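Handout 6: Learning to carry an object while walking

Course on learning for mobile manipulation, second half. Notes by Nhàn Văn. Please read before Sunday evening, when the exercise sheet opens.

1. What we have so far

In the last handout we trained a policy for two arms on a fixed base. The policy received the camera images and the joint positions, and it gave back a short sequence of target positions for the arms. We call this sequence a chunk. The base did not move, so the camera always saw the same table, and most of the difficulty was in the fingers.

Now the base has legs. This changes the problem in a way that students often underestimate. When the robot takes a step, the head camera moves, the light on the floor moves, and the object in the hand swings. The arm policy did not see any of this in its training data. In our first trial we simply put the old arm policy on top of the walking controller, and it dropped the object in most runs. I will come back to the reason in section 3.

2. The method in short

We follow the two-level design which Gwilym Skyrme presented in the November seminar. The lower level is a walking controller. It is trained in simulation and then kept frozen. It accepts a desired forward speed, a side speed and a turning speed. The upper level is learned from demonstrations. It gives arm and hand targets together with these three speeds, in one common chunk.

The important word is "common". An earlier system of our group, Dunda, used separate networks for arms and base. Tulix, the present one, uses one network for both. The demonstrations are the same, only the output is joined.
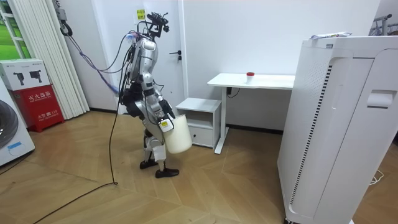
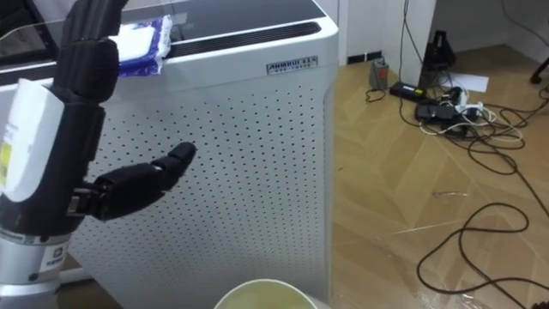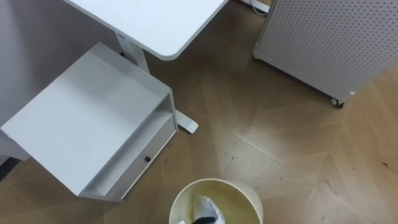
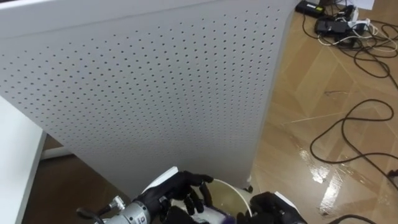 Carrying task, one room. The first view is from a fixed camera, the other three are head views.

The training set for Tulix has 800 demonstrations. From each one we remove the part at the start where the operator is still adjusting the arms. If this part stays in, the policy learns to wait, and then it sometimes waits forever, because a waiting robot sees a picture that again tells it to wait. Please remember this effect, it appears also in exercise 2.

The upper network predicts a chunk of 75 steps. We execute only the first part of the chunk and then predict again. A short executed part gives fast reaction but the motion becomes nervous. A long executed part gives smooth motion, but the robot is then acting on an old picture, and during walking an old picture is wrong very quickly.

3. Why the joined output helps

Consider the moment when the robot has to slow down before it puts the object on the floor. With separate networks, the base network decides to stop and the arm network decides to lower the arm. Each decision is reasonable alone. But there is no agreement on the time, and the arm may begin to lower while the body is still moving forward. The object then touches the floor too early and tips over.

With the joined output, stopping and lowering are parts of the same chunk. In the demonstrations these two things always come in the same order, and the network can copy the order directly.

One student asked if the same result can be reached by giving the base network the arm output as an additional input. Yes, partly. We tried it on Dunda. The timing became better, but the training was less stable and the two networks had to be tuned again after each change of the data.

4. How to read the result

We report three outcomes: success, drop, and stop without finishing. Do not add the last two together when you write your report. A drop is usually a problem of grip or of timing. A stop without finishing is usually a problem of data, as explained in section 2.

You should also be careful with the word "generalization". Our tests were made in the same room as the demonstrations. Changing the start position in this room is a weaker test than changing the room. If a paper does not say where the test was made, write this in your summary.

5. Exercises

Exercise 1. The log of one training run has 2273 validation points. Plot the arm error and the base error separately. At which point does the base error stop improving? Is it the same point for the arm?

Exercise 2. Train the small model once with the waiting part and once without it. Compare the number of runs that stop without finishing.

Exercise 3. Write the loss for the joined chunk. Arm targets are in radians and speeds are in meters per second. Explain how you choose the weight between them.

Solutions in groups of 2, please. The code template is in the course folder under Ullent, and the file with the log is next to it.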